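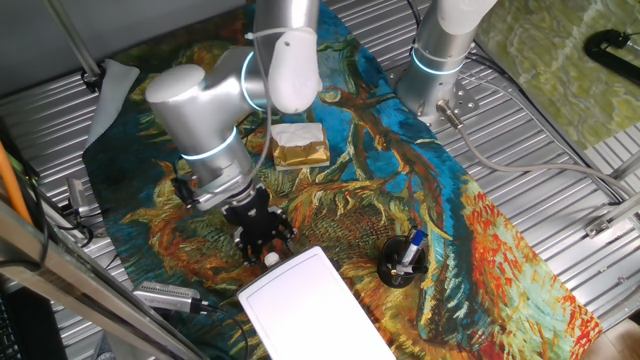

How to Read a Market Research Summary Before You Buy the Full Report

Reports on bioplastics, resins and other specialty chemicals are expensive, and the free summary is often all you get to judge them by. The steps below take under an hour.

1. Find the base year and the forecast period. A growth rate means little without both. Write them down first.

2. Check the unit. Some publishers report the market in dollars, others in tons, and a few switch between the two. If a summary gives only dollars, rising prices may account for part of the growth.

3. Look at what is counted. A summary from Jeltbridge on plant-based polyesters, for instance, left out material that producers use in their own plants. One from Pradard included it. The two totals could not be compared until that volume – 3000 tons – was taken out.

4. Read the list of tables. In a report of 188 pages, you want to see data by end use and by region. Long company profiles fill space and can usually be found for free.

5. Ask for a sample page. Choose a table, not the introduction. Most sales desks send one within 2 working days.

6. Ask how many producers were interviewed. If the answer is 4, treat the regional splits as estimates.

Keep your notes in one sheet with a row for each publisher. If you only need a single chapter, ask for a price on that – many publishers sell them separately, even when the order page doesn't list it.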